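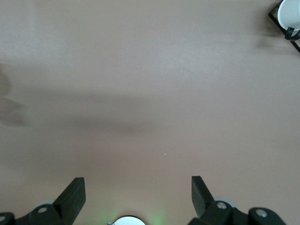
Slide 2: The heater problem

Start with Victor Muriithi. Won the Barkolholm main event, final-tabled the next one, and by February people were calling him the best tournament player in the region. Ask the room: how many tournaments is that? Let them answer. It's two.

Slide 3: What a field of 600 does to you

Buy-in at Barkolholm was $500. 600 entries. Even a very good player busts most of these before the money. I don't care how well you read people, you still have to win your flips. Pendo Shemweta got it in with aces 3 times on day one and lost all 3. Was she playing badly? Her results page says so.

Slide 4: The coaching pitch

Read the Rallico line out loud, slowly: "Our students cash more." More than who? Over how many events? I wrote and asked. They sent me a discount code.

(Pause. Skip the Essien story if we're running behind.)

Slide 5: Results pages

They list cashes. They don't list buy-ins, re-entries, or who bought a piece of the player. Sharon Nyanda let me see her own books: 11 cashes, and a losing year. Her public page looks great. She said I could use her name.

Slide 6: What I'd want to see

Every entry, including the bad ones. Hand histories if it's online. Lukian Kovalchuk will say this is too strict and nobody would ever qualify as good. Fine by me. Let him have the mic for a minute, then take questions.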